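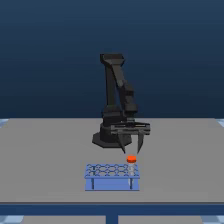 Why does my planner keep failing when the start and goal poses both look fine?

Most of the time the goal is touching something in the collision world, or it's so close that the safety padding counts it as touching. The planner checks the goal first, finds it invalid, and gives up before it has searched anything.

I lost most of June to this one, so let me walk you through how I sort it out now. I'm using Revirton for planning (the Python bindings), but the same steps should work in pretty much anything that has a collision checker you can call by hand.

Step 1: Check the goal on its own

Don't call plan() yet. Solve IK for the grasp pose, take the joint values, and pass them straight to the checker:

q = solve_ik(grasp_pose)
print(world.contacts(q, verbose=True))

With verbose on you get the names of the two things that are hitting. Mine said finger_left and tube_cap, and I felt pretty silly, because of course the fingers are going to touch the cap. I'm asking them to pick it up!

Step 2: Look at your padding

Revirton pads every object by default. Great for driving past a table, awful for reaching into a rack. I set mine to 3 mm for the rack and left the rest alone. Please don't set it to zero everywhere (I tried it, and the forearm started shaving corners off everything in the scene).

Step 3: Split the move in two

Plan freely to a pregrasp pose straight above the cap, with the gripper open and lined up. I put it 62 mm up along the tool axis. Then do the last bit as a straight line down:

path_a = plan(q_now, q_pregrasp)
world.allow("fingers", "tube_cap")
path_b = straight_line(q_pregrasp, grasp_pose)

The allow() call goes between the two. If you put it before the first plan, the planner is free to drag a finger through the cap on its way in, and it will, because that's shorter.

Birutė Kazlauskienė pointed out on the forum that you should allow the fingers only, never the whole gripper. She's right. I had the gripper body in there too for ages and it hid a bad tool offset from me.

Step 4: Seed the IK

If path_b fails partway down, check whether the IK answer flipped the elbow. Start each waypoint from the previous one's joints:

q = solve_ik(pose, seed=q_last)

This fixed more failures for me than anything else on the page.

Step 5: Run it a lot

One good run means very little with a sampling planner. I loop over random seeds overnight and log the failures. My last batch before seeding was 553 runs with 186 failures, nearly all of them elbow flips. Save the random seed with each failure so you can replay it, or you'll be staring at a log with no way back in.

After the grasp, attach the tube to the gripper in the world model before you plan the lift, and keep tube and rack allowed until the bottom of the tube is above the top plate. Then call world.disallow() and put your padding back. I forget that second part about every other week.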